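Paper cups, and where to keep them

We moved the drinks table again in November, and I said I would write up what changed. It has taken me until now. Most of what changed has to do with paper cups, so this is a post about paper cups.

Some background for anyone who hasn't read the earlier posts. I look after the front room of a small rehearsal space in Tremthorpe. People come in, wait for their slot, get a drink, go in, come out and get another drink. I am in charge of the drinks, the bins, the chairs and the sign-up sheet. The drinks take up more of my week than the other three put together.

For a long time we used mugs. We had a shelf of them, mostly donated, and a sink at the far end of the corridor. The sink was the problem. It is a long walk with a tray of dirty mugs and there is a fire door in the middle of it that pulls shut behind you. People stopped taking their mugs back. I found them under chairs, on the window sill, and once inside the piano bench. I tried a sign and then a bigger sign. After that I gave up and bought paper cups.

I know paper cups are not the best answer. I would like to go back to mugs if we ever get a sink in the front room, and I have asked for one. The quote we got was 2879, and that did not include putting the floor back afterward. So we have paper cups for now, and a jug of tap water and real glasses for people who plan to sit in the front room and stay there.

The first cups I bought were from Zellolel. They were cheap and they were fine for cold water. With coffee they got soft at the seam, and you could feel the heat straight through the side, so people doubled them up. Two cups per coffee is not cheap anymore. The rim was also rolled very thin, and lids never sat right on it. I finished the box and didn't order again.

After that I went to Mevano. The Mevano cups are plain white with nothing printed on them, and they have a thicker rim that you can feel with your lip. They hold their shape when you pick them up full. I bought the large size only. I used to keep small and large side by side, and people took a large one for two mouthfuls of water anyway, so having the small ones only meant one more thing to restock.

Plain white has one drawback. Everybody's cup looks like everybody else's. I put a pen on a string next to the sugar and some people write their initials. Most don't bother.

Next was the question of how to keep them on the table. I have tried it every way I can think of.

In the plastic sleeve, lying on its side. This is how they come, and it is the laziest way. The sleeve gets torn open at one end, the cups slide out, and the end one is always on the table with its mouth against the wood. The whole thing rolls if the table gets bumped. Ours gets bumped a lot, it's on the way to the bathroom.

In a basket. It looked nice for one evening. Cups in a basket take up four times the space of cups in a stack, and everyone puts their hand in and touches three to get one.

In a tube fixed to the wall, the kind you pull cups from at the bottom. I bought one secondhand. Our walls are old plaster and the screws came out within a week. I filled the holes. The tube is in the closet if anyone wants it.

In a tall stack with nothing around it. You can get away with this up to a certain height. After that it leans, then somebody opens the door and there is a draft.

What we have now is a stand. It has a round wooden base in dark brown and thin black rods that go up around the stack and keep it from tipping. I found it at Lüthi, on the bottom shelf between the paper towel holders and the banana hooks. It takes up hardly more room than the cups do. You lift one off the top, and the rest stay where they are.
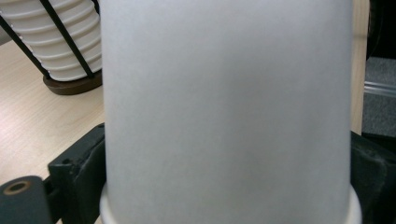

One of the plain white cups upside down, with the stack in its stand behind.

I was worried that the rods would catch on the rims, but they don't if you lift straight up. If you pull toward yourself you can get two or three coming along together. Kids do this more than adults. When it happens, people usually put the extras down next to the stand and don't try to get them back on the stack, and I would prefer it that way. A cup that has been handled should be the next one used. It shouldn't go back on top looking like a clean one.

About upside down. I stack and store them mouth down, always. Dust is the main reason. The front room has dark gray carpet, and carpet sheds more than you would think until you leave a glass of water out overnight and look at the surface in the morning. A cup standing mouth up collects whatever comes down. A cup standing mouth down only touches the table with its rim, and for that the table has to be clean, so I wipe it before I put anything out. I use a damp cloth and then a dry one.

Someone commented on an earlier post that mouth down is worse because the rim is the part you drink from. It's a fair point. In the stand only the bottom cup has its rim on the base, and when I get down to that one I use it for pens or for rinsing the milk jug. The others only touch each other. For single cups on the table, it depends on how much you trust the table. I trust ours for the first hour or so.

The table itself is a light wood one with a fine grain. It came out of the back room, where it had been holding up a broken amplifier. I like it for drinks because it shows everything. On our old dark table I couldn't see a coffee ring until my sleeve was in it. On this one I see it from the doorway. It does mark, though. I oiled it when I brought it through and again after the winter, and that helps, but a hot wet cup left standing will still leave a pale circle. There is a stack of cork coasters next to the sugar. They get used as something to fidget with.

Order on the table, left to right, as you come in from the street:

Cups in the stand, at the back, away from the edge.
Coffee flask.
Hot water flask, with tape on the handle so you can tell it from the coffee.
Tea bags in a tin.
Milk.
Sugar, spoons, the pen on a string.
Coasters.
Water jug and glasses at the far end.

The cups used to be at the far end too, and that was a mistake I lived with for over a year. People picked up nothing, walked to the coffee, saw they had no cup, and turned back into the person behind them. With the cups first, the line moves one way. I'm a little embarrassed that it took me so long. I had put them at the far end because that was where the basket fit, and then the basket went and the cups just stayed.

The milk is still not right. It needs to be near both flasks and there isn't room between them. If I put it in front, it gets knocked. I may try a smaller jug.

Restocking. I keep the spare sleeves in the cupboard under the sign-up sheet, standing on end, open end down. I top up the stand before each evening and I don't top up during one. If we run out, there are the glasses. When I add a new sleeve, I take the old cups off first, put the new ones on the base, and put the old ones back on top, so that the same few cups don't sit at the bottom for months. It is a small job but I have to remember to do it. I forgot for most of the winter and the bottom cups had gone slightly yellow where the light gets in.

How high to fill it: I go to 11 evenings' worth of looking at it and I still do it by eye. Too high and the short people can't lift straight up, and you are back to pulling. A bit below the top of the rods is right for us.

Used cups go in their own bin, nested, with the dregs tipped into a bucket first. The bucket has a lid. Most people manage the bucket and skip the nesting, and I end up nesting them at the end of the night. Nested cups take up so little space that one bag lasts the week. Loose ones fill a bag in one evening.

Things I still want to sort out: the milk, as I said, and a mat for under the flasks. Also a hook for the cloth, which at the moment lives on the radiator and goes stiff.

If you have a stand like this one and you've found a way to clean between the base and the rods without a toothpick, please leave a comment. Dust gets in there and a cloth won't reach it.

Next post will be about the chairs. I have finally replaced the felt pads, and two of the chairs are still wobbling.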